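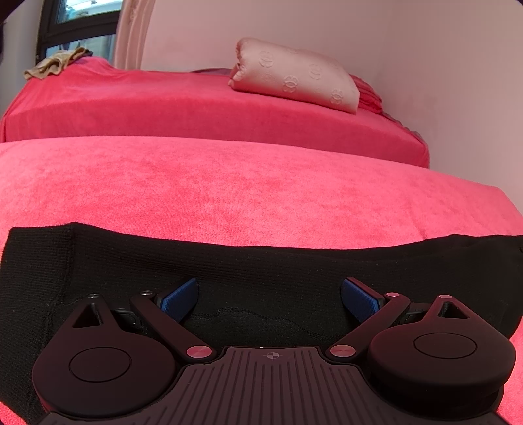

Hand-held gripper with blue finger pads, working over a towel in a furnished bedroom.

About Plonden

Plonden writes and maintains working rules for teams that record manipulation tasks with hand-held grippers in homes and other furnished rooms. We also audit sites against those rules. We do not build grippers and we do not sell recordings.

What we publish

Our main document is the Pulstead Practice, now in its third edition, dated 2023-11-25. It contains 80 clauses. Each clause is marked "required" or "advised", and each required clause has a check that one person can carry out on site without special tools. If we cannot write a check for a clause, it stays advised.

The Practice covers four areas: condition of the tool, preparation of the room, handling of soft goods, and records. It does not cover fixed robot arms or powered mobile bases. Those fall under machine safety standards, and operators should work from the applicable standard directly.

Soft goods

Most of our revision work goes into cloth. Towels, knitwear and bedding shift under light contact, and loops and ribbing can catch on finger pads or linkage parts. The third edition requires the following:

Pads are inspected before each session and replaced when the surface texture is worn smooth at any point.
Pivot caps and fasteners are checked by hand for looseness. A cap that turns freely takes the tool out of service.
The operator stops when fabric enters a linkage. The tool is opened fully before the fabric is removed.
Household items outside the task area stay where the resident left them unless the resident agrees in writing to a change.

The last clause drew the most comment during drafting. Several teams wanted to clear rooms first. We kept the rule - a cleared room is a different room, and the record should say so.

Audits

Audits are done by Anico, our field unit, which is paid from a separate budget and does not take part in drafting. By the end of October, Anico had completed 322 site audits. An audit returns one of three results: conforms, conforms with corrections, or does not conform. Corrections are due within 19 working days. Sites that miss the deadline are re-audited in full.

Training

Operator courses are held at our Chambi workshop. The course combines classroom sessions with supervised handling, and ends with a practical check on cloth, rigid objects and small containers. The Chambi register currently lists 400 operators. Entries lapse after two years without a repeat check.

Comments and changes

Anyone may propose a change to the Practice. Proposals should name the clause, state the problem and include replacement wording. We answer all proposals in writing and publish the answers with the next edition - including those we turn down.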